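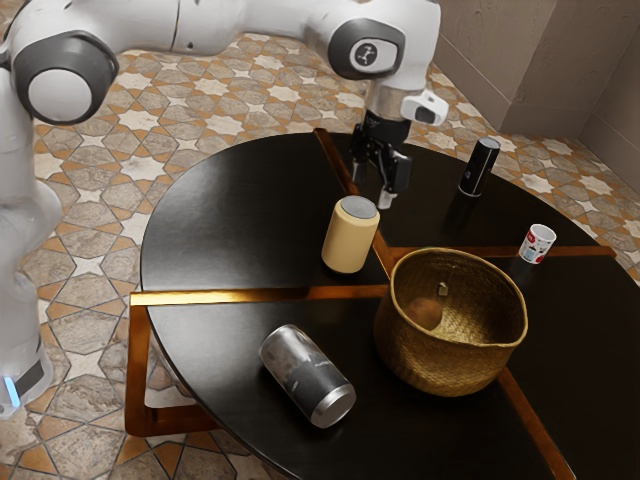

Issue 19 – page 105

House rules for the pretend table

Why simulated robot work needs the same paperwork as the real kind. Maybe more.

Monday, early, and Benjie Pangilinan is already annoyed at a can. It's on its side near the front rim of a round black table, and the scene sheet says upright. The table doesn't exist. Neither does the can. He files a report anyway.

"If it were a real bench you'd write it up," he says. "So write it up."

Pangilinan looks after scene rules at Stusalov, a small shop in Sidville that builds simulated test setups for arm makers and the people who buy from them. Arm, gripper, wrist camera, table, a few household things on top. Run a task, reset, run it again. The Brarham set, the one on his screen this morning, goes through 510 resets before anyone is allowed to quote a score from it. Until last June there was no written rule for what a reset meant.

Now there is. It's short. People argue about it constantly.

What goes on the sheet

Rule one, every object gets a name and a resting state before the run. Standing, lying, inside something. Sounds obvious. Wasn't being done. One engineer would count a tipped can as a failed start, another would leave it and carry on, and the two sets of results went in the same folder with the same label. Useless, both of them, once you knew.

A lying can is fine, by the way. Lying cans are good practice for a gripper. It just has to be lying on purpose and the sheet has to say so.

Rule two covers things inside other things. There's a woven basket on the Brarham table with a round brown object in it, and the rule is that the container and the contents are written as separate lines. Move the basket, you've moved both. Early versions of the sheet only listed the basket. Then somebody scored a "basket untouched" run where the contents had gone over the side, and technicaly they were right.

Rule three is distance. Fingers don't start closer to an object than the start height on the sheet, not even an object that has no part in the task. With the gripper hanging over the middle of the table, near a cream cylinder with a flat lid, that matters. A start pose that's nearly touching something is half a grasp already. You can't compare it with one that starts up high and clear.

The floor argument

Then there's the background. Estrella, the firm's scene library, has 2,000 floors and wall finishes in it, and a good number of them are loud. Brarham got star tiles, cream and white with orange and brown between. Busy stuff for a camera to look past. The tabletop is glossy too, with thin brass-colored strips across it, and those strips caused the longest meeting of the spring.

One side said strip it all out. Plain gray floor, matte table, test the arm and nothing else. Other side said kitchens and cafes don't look like that, and a score earned on plain gray is worth about as much as the gray. Pangilinan landed in between. The rule as it stands – any pattern allowed, but it's fixed for the whole set, and the write-up has to name it. No swapping floors halfway because the numbers look bad.

He'd like a second set with a plain floor, run side by side. No budget for it yet.

Touching the robot

The part outsiders laugh at. Stusalov makes staff follow the same access rules in simulation as on a live cell. Stop the run before you move an object. Log who moved it. Don't drag the arm out of the way by hand, even though you can, even though it takes one second and can't hurt anybody.

"Habits carry over," Pangilinan says. His new hires spend their first weeks only in the simulator and then go down the hall to an arm that weighs what an arm weighs. He doesn't want them learning that reaching in is free.

Not everyone buys it. A couple of the senior people think its theater and say so, and they skip the log when he's out. He knows. The log has gaps you could drive a truck through, mostly Friday afternoons.

Still open

Lighting. No rule at all. Soft reflections on a black top can fool a camera, everybody agrees on that, and the sheet has one blank line for it that gets filled in with "normal."

Small printed cups, also. Does it matter which way the graphics face? Pangilinan says yes. The draft says nothing. Next version is due out to customers before the end of the quarter and he has the cup down as item one.

The can report came back before lunch. Sheet was wrong, scene was right. He changed the sheet and started the count over.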